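Lillidel — comparaison de pinces à main pour la manipulation de textiles souples

Fiche de données et notes de version, révision d'août

Responsable du jeu : Larysa Kravchuk
Protocole et matériel : Valentyna Bilyk, Soo-ah Jin
Annotation et contrôle qualité : Daryna Onyshchenko

1. Objet

Lillidel regroupe des enregistrements de pliage, de retournement et de dépose de petites pièces de tissu, réalisés avec des pinces tenues à la main. Le jeu sert à comparer deux montages de patins et deux réglages d'ouverture avant le portage des politiques sur le bras fixe du banc Ernside. Il n'a pas vocation à couvrir le textile en général : ni draps de grande taille, ni vêtements à fermeture, ni chaussettes par paires.

La version courante contient 238 épisodes, dont 112 bimanuels. Les autres ont été faits à une seule pince, l'opérateur lissant la pièce de la main libre entre deux prises. Les épisodes de calibration ne sont pas comptés dans ce total et sont livrés dans un dossier séparé.

2. Configurations comparées

Deux configurations sont désignées par leur nom de dossier.

grama : patins d'origine, face lisse, ouverture maximale non bridée. C'est la configuration de référence.

vasylenko : patins recouverts d'un film élastomère de rugosité supérieure, ouverture bridée à 20 mm en butée logicielle lors du rejeu. La bride n'agit pas pendant l'enregistrement ; elle est appliquée à la conversion, et les trames où l'opérateur a dépassé la butée portent le drapeau open_clip.

Dans les deux cas, la caméra est solidaire de la pince. Son orientation suit donc le poignet et l'horizon n'est jamais redressé. Les scripts de lecture ne corrigent pas non plus le roulis : les essais de stabilisation ont dégradé l'estimation de pose et la correction a été retirée du pipeline. Qui veut un rendu à l'endroit pour une présentation peut l'obtenir avec l'option level du visualiseur, sans effet sur les fichiers.

3. Environnements

Les prises ont été faites en intérieur domestique, sur des surfaces souples : lits, canapés, couvertures pliées. Le choix est délibéré. Sur table rigide, la pince peut appuyer pour glisser un patin sous le tissu ; sur un support qui s'enfonce, ce geste entraîne aussi la couche du dessous, et l'écart entre grama et vasylenko devient mesurable.

Le cas le plus défavorable est celui d'un tissu posé sur un autre tissu. Une pièce sombre sur fond clair imprimé facilite la segmentation de l'objet, mais les plis internes restent peu contrastés et le nombre de couches saisies est difficile à annoter. Les annotateurs disposent pour cela de la valeur layers = unknown, qu'il faut préférer à une estimation.

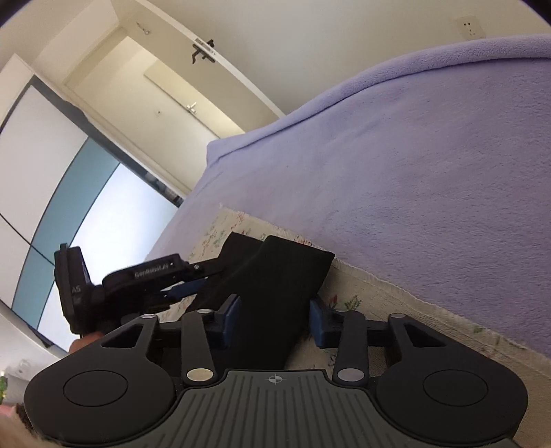

4. Prises bimanuelles

La seconde pince entre souvent dans le champ de la première, en approche latérale. Elle masque alors une partie du bord à saisir. Trois conséquences pour l'utilisateur du jeu :

Le masque d'objet est tronqué par le bras de l'autre pince. Aucun complément n'a été dessiné sous l'occultation.

Le masque « pince » est scindé en deux classes, tool_self et tool_other. Les inscriptions portées par le second appareil (GenRobot.AI sur le bras, A5 sur le module arrière) ne sont pas floutées et peuvent servir de repère visuel à un modèle peu régularisé. Larysa Kravchuk conseille de les masquer à l'entraînement ; le script mask_text le fait à partir des boîtes fournies.

La main de l'opérateur peut apparaître derrière la pince opposée. Elle est annotée hand, même lorsqu'il n'en subsiste qu'un fragment.

La mire claire imprimée sur la plaque de la pince est visible dans le flux de la caméra embarquée. Nous l'utilisons comme point de contrôle : si sa position s'écarte de la valeur de référence en début d'épisode, la caméra a bougé dans son support et l'épisode est renvoyé en calibration. Sur la version courante, 18 épisodes ont été recalibrés à ce titre. Ils restent dans le jeu avec le champ recalib = true.

5. Structure des fichiers

episodes/grama/ et episodes/vasylenko/ : un dossier par épisode.
left/ et right/ : flux vidéo par pince, right/ seul pour les épisodes à une main.
pose.csv : position et orientation de chaque pince dans le repère du premier instant.
width.csv : écartement des patins en millimètres.
labels.json : phases, couches, drapeaux.
masks/ : masques d'instance, une trame sur cinq.
calib/ : épisodes de calibration et paramètres intrinsèques.

Les horodatages sont ceux de la pince droite. Le décalage entre les deux horloges est compensé à la conversion ; la valeur brute est conservée dans labels.json sous clock_offset, pour qui voudrait refaire l'alignement.

6. Phases annotées

approach : de l'entrée de la pièce dans le champ au premier contact d'un patin.
grasp : du premier contact à la fermeture stable.
move : déplacement, pli compris.
release : de la réouverture à la perte de contact.
regrasp : toute reprise avant la fin de l'épisode, quelle qu'en soit la cause.

La frontière entre approach et grasp est la moins fiable. Quand un patin longe le tissu, il est souvent impossible de dire sur une seule trame s'il le touche ou s'il passe devant. Daryna Onyshchenko a relu tous les épisodes bimanuels sur ce point ; les autres n'ont eu qu'une passe. Une tolérance de quelques trames est recommandée pour toute métrique calée sur cette transition.

7. Observations sur les deux configurations

Ces remarques viennent des carnets d'essai et ne remplacent pas une évaluation.

Avec grama, le patin lisse se dégage proprement à la dépose, mais la prise du bord supérieur d'une pièce pliée en plusieurs épaisseurs demande souvent une reprise. Les opérateurs compensent en attaquant l'angle, geste qui se retrouve ensuite dans les politiques apprises.

Avec vasylenko, la première prise est plus franche. En contrepartie, la couche support est parfois pincée avec l'objet, surtout sur les plaids à poil court et les tissus à frange. Le drapeau under_layer signale ces cas. Il a été ajouté en cours de campagne, puis reporté à la main sur les premiers épisodes — des oublis sont possibles.

Le bridage de l'ouverture n'a pas produit d'effet net sur les pièces minces. Bohdana Hordiienko poursuit la comparaison sur le bras fixe avec une butée réglable ; ses résultats seront publiés avec le banc et non ici.

8. Limites connues

L'éclairage n'est pas contrôlé et l'exposition automatique est restée active. Les surfaces brillantes en arrière-plan (portes de placard, miroirs) provoquent des variations de gain en cours d'épisode.

Les coins supérieurs de l'image peuvent être occupés par des zones noires courbes. Le masque valid_area.png les exclut et doit être appliqué avant tout recadrage.

Les pièces sombres sont surreprésentées dans vasylenko. Une comparaison directe des taux de reprise entre les deux dossiers est biaisée sans appariement par couleur ; la liste pairs.txt propose un appariement.

Aucun capteur d'effort. L'écartement des patins ne permet pas de déduire la force de serrage.

9. Utilisation

Le chargeur lit un dossier de configuration à la fois :

python load.py --root episodes/grama --masks --valid-area

Ajouter --bimanual pour ne garder que les épisodes à deux pinces. L'option --drop-flags accepte une liste séparée par des virgules, par exemple open_clip,under_layer.

Pour signaler une erreur d'annotation, ouvrir un ticket avec le numéro d'épisode, l'indice de trame et la valeur proposée. Soo-ah Jin traite les tickets matériels, Daryna Onyshchenko ceux qui portent sur les labels.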